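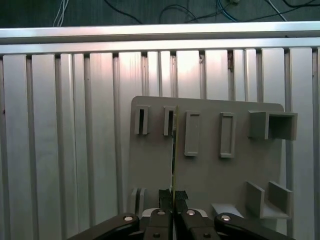 Search this book Enter a word or phrase Go

Chapter 7
Boards, Slots and Holders: Keeping Thin Parts Where You Want Them

If you have ever tried to stand a playing card on its edge, you already know most of the trouble this chapter is going to deal with. Thin things fall over. They bend when you push them and slide under other things, and when there are a lot of them they stick together in the box so that you pick up two and believe you have one. A person can work around all this for an afternoon with patience and a clean tabletop, but a shop that handles thin parts all day long needs something better than patience, and for a very long time that something has been a board with holders on it.

We spent Chapter 6 on clamps and vises, which grab a part and don't let go. A fixture board is a gentler sort of helper. It gives the part a place to be, and mostly leaves it alone. You set a strip into a slot, you go off and do something else, and when you come back the strip is standing the way you left it, ready to be inspected, marked, glued, or passed along to the next bench. I am fond of these boards (my students will tell you I go on about them), and I hope that by the end of the chapter you will be looking at the letter rack in the hallway and the dish rack by the sink with a bit more respect.

A story from the Vinell shop

Some years ago I taught an evening course in a shared workshop called Vinell, and one of the people in it was Bianka Bognár, who had come over from bookbinding. She needed to trim and sort narrow strips of card for a run of sample books, 1,051 of them when the order was finally settled, and she had been keeping them in shoe boxes. The boxes were fine until she had to find a particular strip, at which point everything came out onto the table and had to be sorted all over again. On the first evening in September she brought two of the boxes in with her and put them down on my desk without a word!

What we built for her was plain enough: a flat panel, set upright, with shallow slots along it and a stop at the bottom of each one. The first version was a disappointment. We had made the slots exactly as wide as the strips were thick, which felt like good careful work while we were doing it, and then the strips would hardly go in. She had to aim each one like a person threading a needle. Shih-chieh Chang, who shared the bench with her that term, took a file and put a small slope on the mouth of every slot, and after that the strips found their own way down. That slope is called a lead-in, and we will come back to it in Section 7.3 — it is a small piece of work, and I have seen a great many boards that would have been pleasant to use if only somebody had bothered with it.

What a holder has to do

Before we get to drawings and measurements, it helps to think slowly about what you are asking of a holder. The part has to go in easily. Once in, it should stay put when the bench gets bumped. It should stand at the same height and face the same way every time, so that the next person to reach for it doesn't have to look very hard. And it has to come out again, which beginners forget more often than you would think. A slot that swallows the whole strip leaves nothing to pinch.

These wishes pull against each other. Make the slot wider and the strip goes in like a dream, but then it leans. Make it deeper and the strip stands straight, but you can't get hold of it. Open the front into a U and you can see what you're doing and reach the part from more directions, at the cost of a little support. There is no single right answer, and a good deal of the chapter is taken up with learning to choose.

Upright or flat?

You will also have to decide how the board itself should sit. A board lying flat on the bench is steady and easy to load from above, but it takes up room and collects dust. An upright board saves bench space and lets you see every slot at a glance, though it needs something solid behind it. Try both before you make up your mind.

Before you begin

For the exercises you will need stiff card, a steel ruler, a sharp knife, a cutting mat, and a scrap of foam board 200 millimeters long. Cut yourself a dozen strips, 89 millimeters by 10, and keep them all from the same sheet so that they are the same thickness. The Basard pattern in Appendix B gives you a simple slotted board to start from. The Cunha pattern after it is harder, and I would leave it until you have read Section 7.4.

Words to watch for in this chapter: lead-in, clearance, stop, seat, U-holder, backing panel.

7.1 Measuring Something Very Thin

Take one of your strips and try to measure its thickness with the steel ruler.

Contact Findau Press | Copyright Findau Press, all rights reserved | Back to top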